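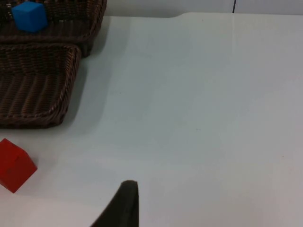
Elaine Mendonça and Ulises Castaño
Local Economy Seminar, final project report
Advisor: Valbona Kneževič

Bread Prices and Bakery Hours in the Prasar District

Introduction

Our project looked at how small bakeries in the Prasar district set the price of a plain white roll, and whether the price has anything to do with when the shop opens. We chose rolls since every bakery sells them and the recipe does not change much from one shop to another. Cakes and filled pastries were left out.

The idea came from a class discussion about rent. One side of the class thought shops near the Fakhoury bus station must charge more because their rent is higher. The other side thought that more customers would let them charge less. We wanted to see which one was closer to the truth.

Method

We made a list of all the bakeries in the district from the business register and then walked the streets to check it. The final list had 31 shops. Two of the shops in the register had closed, and one had moved across the river, so these were dropped before we began.

Each shop was visited in September, once before 9 a.m. and once after 4 p.m. We wrote down the posted price of a roll, the opening and closing times on the door, and whether rolls were still for sale at the second visit. We also weighed one roll from each shop on a kitchen scale. Weight turned out to be important, as the rolls are not the same size and the posted price alone is misleading.
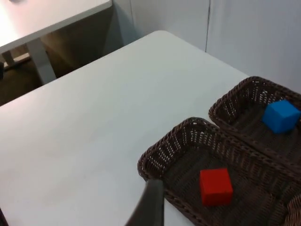 We then worked out the price per 100 grams and put the shops in two groups, those within 5 minutes' walk of the station and those farther away. Heriberto Cáceres from the math department checked our spreadsheet and found an error in the way we had entered half-day hours. The results below use the corrected version.

Results

Posted prices near the station were higher than in the rest of the district. Once weight was included, most of the difference went away. The station shops sell a larger roll.

Opening time showed a clearer pattern. Shops that open before 6 a.m. had lower prices per 100 grams in both groups. Several of these also supply cafes, and the owner of one, Édgar Cusi, told us that the cafe orders pay for the early shift and the counter sales come on top of that.

Shops that had run out of rolls by the second visit were not cheaper than the others, which we did not expect.

Problems

We weighed only one roll per shop, and hand-shaped rolls vary. A second weighing would have helped. We also have no rent figures, so the question we started with is only partly answered. Four owners were willing to talk about rent in general terms but did not want numbers written down.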